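Pantry and packing room refit: where we are in December

Hi Sorin,

You asked for something longer than my usual two lines, so get a coffee. The short version is that the room is in use, the shelving is up, we're a little behind on the labels and a little under on the money, and I'd like to talk to you about the wrap station before you sign off the second payment.

I'll start with the wrap station, as it's the bit I've spent most of my time on and the bit you were most doubtful about in the spring. The stone top is staying. I know we had it down for replacement, but having worked on it for a month I've gone right off the idea of ripping it out.

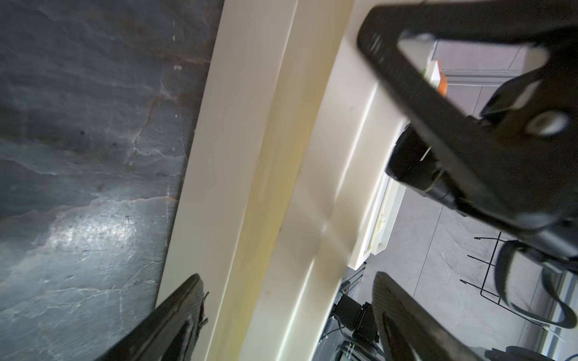
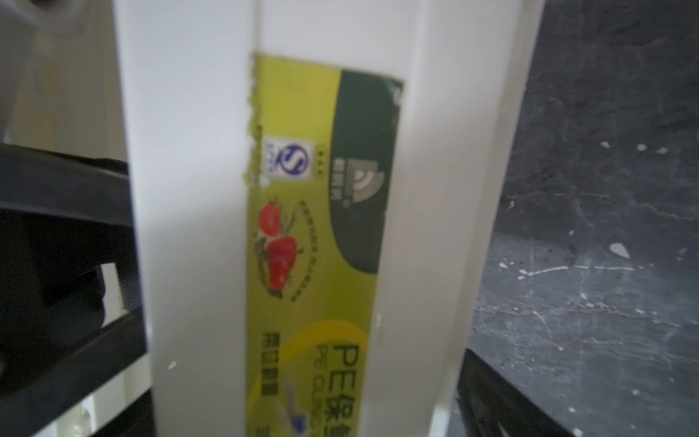 The dark gray top with its pale and rusty veins, and the PE cling wrap in its tall white box.

So, the wrap. When we wrote the application, every person packing had their own roll, their own scissors and their own opinion, and we were throwing out yards of the stuff every shift in sticky little balls. The plan was one station, one kind of wrap, and everything covered before it goes on a shelf or into the fridge. That's now how it works at Vevska, and it's catching on at Beronau too, where they copied our layout without waiting for me to write it up (fine by me!).

What I got wrong was storage. I'd drawn a lovely wide drawer for the boxes to lie flat in, and on paper it was perfect. In real life the drawer was always open, somebody's hip was always meeting the corner of it, and the labels got scuffed every time a box was dragged out. So I've canceled the drawer and put the money toward upright slots at the back of the counter. You grab a box from the top and put it back the same way. The slots are going in this month and Tudor Vasiliu is cutting them for us in his own workshop, at cost, which was kind of him and saves us a delivery charge as well.

On to the shelves. All of them are up on the long wall and the short wall, and they're level, which I can't say of the old ones. Dry goods are on the long wall, heaviest at the bottom. Jars and cans are on the short wall at eye height so people can read dates without crouching. The Buzatu crates fit two deep with room for fingers. I was worried about that because the catalog measurements and the real ones didn't match, and I ended up taking one crate home and measuring it on my kitchen floor.

The sorting itself took far longer than I'd planned. We had 146 items on the first list, and I thought I'd get through it in a weekend. Ha. Half of them needed a decision from someone who was away, and there was one entire box marked "misc kitchen" that turned out to hold another whole kitchen's worth of lids. We've matched what we could. The leftover lids are in a bag under the sink until the end of the month and then they're going, and I'm telling you now so that you can back me up when people complain.

Labels are where we're behind. The Nuvex label printer came, worked beautifully for one afternoon and then started printing everything a quarter inch too low. They've agreed to swap it. In the meantime we're using masking tape and a marker, and I have to admit people like it, so I'm tempted to keep tape for the fridge and save the printed ones for the dry shelves where things stay put. If you've got a strong feeling either way, let me know.

Money next. Out of the first payment we have 1,000 left, and that's after the shelves, the crates, the lighting strip over the counter and the first lot of wrap and bags. It includes what we'd set aside for a new countertop. I'd like to move that part over to a second small fridge, as the one we have is full by lunchtime on delivery days and we end up playing a sort of puzzle game with the lettuce. I haven't ordered anything and I won't until I hear from you. The quote is attached to the email this came with, along with the receipts in date order (I did those properly this time).

People. There are 6 of us trained on the new packing routine, and 2 more starting in the new year. Training is a bit of a grand word for it. I stand next to someone for a morning, we wrap and shelve a delivery together, and then they do the next one while I keep my mouth shut, which is the hard part. The written instructions are down to a single page and I'd like to get a Romanian version done as well before the new people start. Could you look it over when it's ready?

What's left for me to do: the slots, the printer swap, the last two crates of donated glassware that I keep walking past, and a proper clean behind the fridge, which I've been putting off since we moved it. I also owe Beronau a drawing with the right measurements on it, before they build my old mistake with the drawer.

If you want to come by, the morning is best, before ten. After that it's deliveries and you'll be handed a crate.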